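Andwood Kitchen Trays and Boards: Your Questions Answered

We get such nice letters about our trays, and so many of them ask the same things, so we've gathered the answers in one spot. Get yourself a coffee and have a look through.
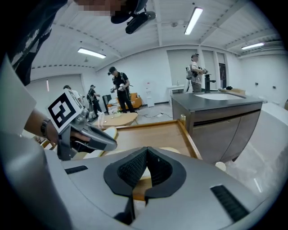
Which tray should I get for carrying things to and from an island?

For most homes we'd point you to the Skulto. It has raised rims all the way around, so a bottle or a few glasses won't slide off when you turn a corner, and it's 18 inches across the short side, so it still fits between you and the door frame. The Bradik is the bigger sister at 17 by 24 and is lovely for breakfast for the whole family, but please measure your counter first! We've had more than one come back from people who fell in love with it and then had nowhere to set it down.

Can I leave a board out on the counter all the time?

Yes, and plenty of our customers do. Keep it at the end farthest from the sink if you can, and stand it on its edge overnight once in a while so both faces get some air.

Can I wash my tray in the sink?

A quick wipe with warm water and a drop of dish soap is all it wants. Please don't soak it, and please, please keep it out of the dishwasher (we know, it's tempting after a big dinner). Dry it with a towel and let it finish on a rack.

How often should I oil it?

Once a month when it's new, then whenever the wood starts to look thirsty. Warm the oil a little in your hands, rub it along the grain, leave it for 60 minutes and wipe off whatever is left. If the floor of the tray feels rough afterward, go over it with 200 grit paper and oil it again.

Will light wood look odd next to dark cabinets?

We don't think so at all! Pale wood against a dark brown cabinet or a gray countertop is one of our favorite pairings, and it makes the tray easy to find when the kitchen is full of people.

Something spilled and left a ring. Is it ruined?

Almost never. Try a paste of baking soda and water first, rubbed gently with a soft cloth. If that doesn't lift it, write to the Adamczyk workshop, where all our trays are finished, and they'll tell you what to try next. Refinishing is open to anyone with a Skulto or a Bradik, and the list for October is still short.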